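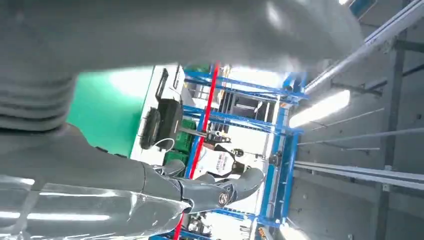

Figure 1. Work surface with green crates stacked near the base of the shelving.

Last updated: May 19, 2018
Reading time: 2 minutes
Print | E-mail

3.2 Moving room data between the design model and the cost schedule

The second part of the study looked at what happens to room and fixture data when a design model is handed from the architect to the estimator. The model was drawn by Williren, a small residential office, and covered a two-story building with a workshop and storage rooms on the lower floor. The estimator, El Khatib, received it as an exchange file and loaded it into Pomance, the scheduling package used for all its bids. No one at either firm was asked to change the way they normally worked.

The exchange file held 3285 objects. Of these, 493 arrived in Pomance without a usable category and were placed in a general list, where they had to be sorted by hand. Most were shelving, counters and other built-in items that had been modeled as generic forms. Walls, doors and windows came through with their dimensions and levels intact. Finish codes were kept for walls but lost for floors, which we traced to a field name longer than the import filter allows.

A second transfer was made in July, after Williren had replaced the generic forms with objects from the Inov library. The number of items without a category fell to 241. The remaining cases were nearly all nested objects, such as a sink set into a counter, where the import filter reads the outer object and drops the inner one.
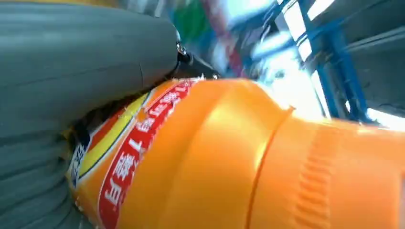

Loose contents were left out of both transfers. The Williren model follows the common rule that anything not fixed to the building stays off the drawing, and the cost schedule has no line for it. This caused a difficulty in the storage rooms, where shelf depth depends on what is to be kept there. An item such as the orange plastic bottle in the picture, if laid on its side, takes up more depth or width than the same bottle standing up, and a shelf sized from the standing footprint alone may come out too narrow. We therefore added a clearance value to each shelf object as a shared parameter. Pomance read the value correctly in both transfers, although it printed it in the notes column and did not use it in any total.

Sorting the general list was the slowest step for the estimator in the first transfer. The sorting rules were saved and used again for the second, so the two sorting times should not be compared directly. Section 3.3 deals with changes made to the model after the bid was sent.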